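Handheld gripper loses tracking mid-session, fault 718

endon_bench
Joined in July, 13 posts

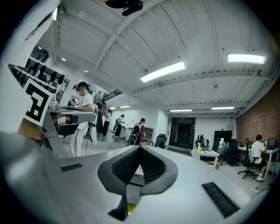 View from the gripper, marker on the rig at left

Pose jumps sideways, then fault 718 and the log stops. Happened on 13 takes out of 1000. Firmware 2539. Already swapped the cable.

zendar_tom
Glare. Those ceiling panels wash out the marker. Turn off the row nearest the rig.

pkravets
I don't buy glare. We had 718 at Drustness under worse lights and it was a loose marker plate. If the plate tilts, the pose goes with it. Check the screws.

zendar_tom
A loose plate gives you drift. He said jumps.

pkravets
Ours jumped.

siddiqui_lab
Either way, don't clear 718 and keep going if an arm is replaying live. Ours swung into the bench. Hit the stop first.

endon_bench
No arm connected here, logging only. Two plate screws were loose. Tightened them, will run another batch with the lights left on.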